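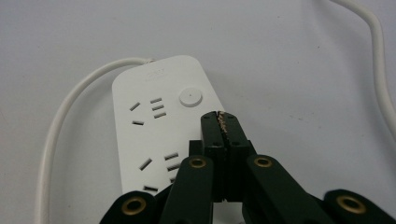
1. Introduction

This report presents the results of a student project on running between the wickets in limited-overs cricket. The project was carried out by Latifa Hegazy and Brahim Fahmy under the supervision of Dr. Sanaa Ashour, and the report was submitted on 2020-12-25. Discussion of batting at club level usually centers on boundaries. The authors wished to establish how many runs a side gives up through singles and twos that are available but not taken.

The matches studied were those of the Brondon Student League, in which each innings is limited to 16 overs. Permission to attend and keep records was granted by the league secretary, Kourosh Shahbazi.

2. Method

Scorebooks from 30 innings were examined. For six of these, one of the authors also sat beside the scorer and kept a separate sheet on which every ball played into the field was marked as run, refused or not available. A ball was marked as refused only if the fielder had more than a few steps to cover and neither batter left the crease with intent. Byes and leg byes were left out of the count.

The sheet was based on one used by Tamara Bondarchuk, who coaches the Utari women's side. Her version has a column for which batter made the call. This column was kept — it proved the hardest to fill in, as calls could not always be heard from the scorer's table.
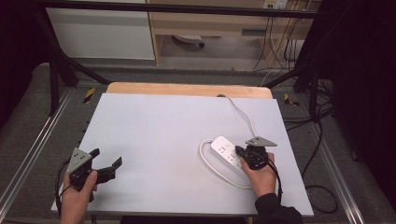
Figure 2. White power strip with two hand-held grippers.

3. Findings

3.1 Refused runs

Refused runs were most common in the early overs, when the fielding restrictions leave wide gaps on both sides of the pitch. Opening pairs in the league tend to wait for the loose ball, and pushes toward mid-off were left alone even when the fielder was standing deep. Between overs 6 and 16 the number of refusals fell in most innings.

3.2 Calling

Tereo Cricket Club was the only side in the study with a fixed rule on calling: the striker calls for anything in front of the wicket and the non-striker for anything behind it. Other sides left the matter to the pair at the crease. In the innings observed directly, 3 run outs were recorded, and in each of them both batters had called.

3.3 Turning for the second run

Several batters grounded the bat and then turned with their back to the ball. Ms. Bondarchuk drew attention to this when she reviewed the sheets, and advised that the bat be changed from one hand to the other so that the batter faces the fielder on the turn. The authors had not provided a column for the turn and are unable to say how often it cost a run.

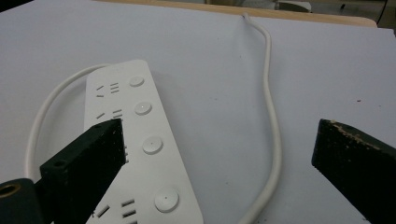
Figure 3. Power strip, outlet and button side.

4. Limitations

All innings observed directly were played on the Abdelaziz ground, which has one short boundary. Two scorebooks had pages missing and were replaced by others from the same season. The judgment of whether a run was available was made by one person at a time — no second opinion was taken.

5. Recommendations

It is recommended that league sides agree on a calling rule before the season opens in December, and that one net session in each block be given to running with pads on. Any later study should record the direction of the turn and should include at least one other ground. Blank copies of the sheet may be requested from Dr. Ashour.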